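Notizen zum Vortrag "Der zweite Schlaf", Gemeindehaus Memiditz, 2023-01-23

Wasser hinstellen. Uhr vom Handgelenk nehmen und sichtbar hinlegen, letztes Mal habe ich überzogen!

## Einstieg: die Frage nach drei Uhr nachts

- Handzeichen: Wer war letzte Nacht wach? Wirklich warten, es melden sich immer erst wenige und dann fast alle.
- Mein Lieblingsgedanke gleich an den Anfang: Vielleicht ist das Wachliegen gar keine Störung. In vielen alten Quellen taucht ein "erster Schlaf" auf, und zwar so beiläufig, als müsse man ihn keinem Leser erklären.
- Dazwischen lag eine wache Stunde oder auch mehr. Beten, Feuer nachlegen, reden, den Teig ansehen. Ich finde das herrlich!
- Langsam sprechen. Kurz Pause nach "Feuer nachlegen".
- Überleitung: Das eigene Bett, ein glattes, für eine Person oder ein Kind gedachtes Möbel, ist in vielen Gegenden eine recht junge Selbstverständlichkeit.

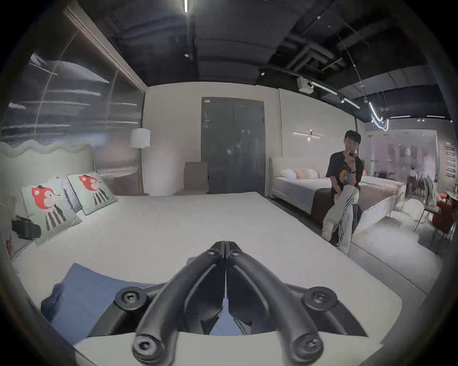

## Wer mit wem im Bett lag

- Geschwister, Mägde, Reisende im Gasthaus. Geteilte Betten waren vielerorts normal, auch unter Fremden.
- Beispiel aus dem Wirtshausbuch von Vustarcombe: 12 Gäste, 3 Betten. Das Buch ist ein Schatz, voller Flecken und Rechenfehler. (Hier wird gelacht, also nicht sofort weiterreden.)
- Es gab Regeln: still liegen, nicht die Decke ziehen, kalte Füße bei sich behalten. Zwei davon vorlesen, Karteikarte grün.
- Matratzen: Stroh, Laub, Spreu, für Wohlhabende Federn. Stroh raschelt bei jeder Drehung. Wer je im Heu übernachtet hat, weiß, wie laut das ist!
- Bettzeug stand in Nachlassverzeichnissen oft ganz vorn. Ein gutes Federbett konnte mehr wert sein als der Rest der Kammer.
- Laken wurden geflickt, gewendet, vererbt. Ein heller, glatt gezogener Stoff über der ganzen Liegefläche: Dahinter steckte früher ein Waschtag, vor dem allen graute. Kochen, schlagen, spülen, bleichen.
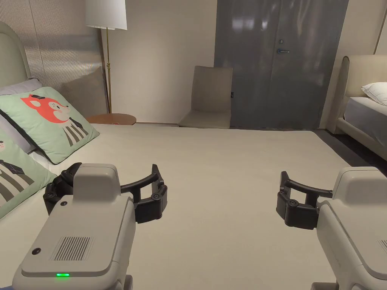

In Vustarcombe kam an dieser Stelle der Einwand aus dem Publikum, ich würde die alten Nächte zu schön malen; mit Flöhen, Rauch und Husten im Zimmer habe kaum jemand freiwillig eine Stunde wach gelegen. Guter Einwand, heute selbst ansprechen. Antwort: stimmt zum Teil. Die Quellen erzählen von beidem, vom Elend und von der Ruhe. Bitte nicht rechtfertigen, einfach stehen lassen.

## Das Licht kommt

- Straßenlaternen, Gas, später Strom. Der Abend wird länger, das Zubettgehen rutscht nach hinten.
- Fabrikzeiten: Der Morgen bleibt fest. Was in der Mitte lag, schrumpft weg.
- Unser Projekt Dadevano: 220 Einträge aus Tagebüchern und Briefen der Gegend, alle mit nächtlichem Wachsein. Die Umschläge herumgehen lassen, Kopien genügen.
- Den Brief aus Meng ganz vorlesen! Eine Frau schreibt ihrer Schwester im Januar, sie habe zwischen den Schlafzeiten die Strümpfe fertig gestrickt und dabei den Schnee gehört.
- Achtung Forschungsstand: Ob das zweigeteilte Schlafen überall galt, ist umstritten. Klar sagen.

## Kinder und das Einschlafen

- Die feste Bettzeit, das eigene Zimmer, die Tiere auf Kissen und Decke: eine ganze kleine Welt, die ums Einschlafen herum gebaut wurde.
- Wiegenlieder sind erstaunlich düster. Eine Strophe summen, falls die Stimme mitmacht.
- Frage in den Saal: Welches Tier hat bei Ihnen aufgepasst? Bären gewinnen meistens, Füchse haben treue Anhänger.

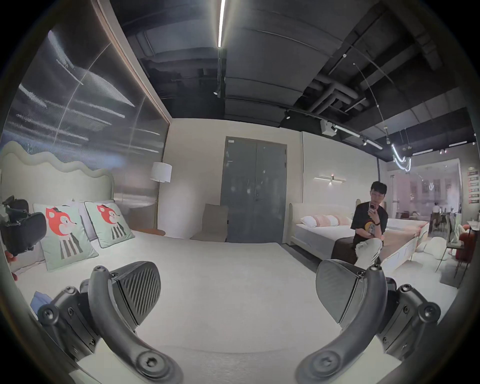 ## Schluss und Gespräch

- Keine Schlaftipps geben, auch wenn danach gefragt wird. Bei echten Beschwerden an die Arztpraxis verweisen.
- Bitte an alle: alte Briefe zu Hause nach nächtlichen Stellen durchsehen und uns eine Kopie schicken. Adresse steht auf den Handzetteln am Ausgang.
- Falls es still bleibt: selbst vom Brotbacken um halb vier erzählen.
- Grüne Karteikarten wieder einsammeln.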